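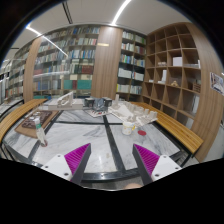
Fig. 10. Ribbed magenta pads on the inner faces of both gripper fingers.

Changing the finger pads on the Gritum hand-held gripper

Sooner or later the pads on your Gritum will lose their bite, and we'd like you to catch it before you start dropping things! A look every 700 grips is plenty for most folks. Any clear tabletop edge will do for a bench, so make yourself comfortable.

1. Switch the gripper off and let the fingers come to rest wide open.
2. Hold it by the white housings, never by the dark gray blades, and peel the old pad away from the fingertip end.
3. Wipe the blade with a dry cloth and wait a minute or two (a little longer if you used cleaner).
4. Press the new pad on with the ribs facing the other finger. Do the same on the second side.
5. Close the fingers slowly and check that the ribs meet evenly.

Note: Always change pads as a pair. Order set 142 from Iltura.

CAUTION: Keep your own fingers out from between the tips during step 5. Leave the small housing screws alone.

Print this page | E-mail this page
© 2022 Gritum. Contact us | Back to top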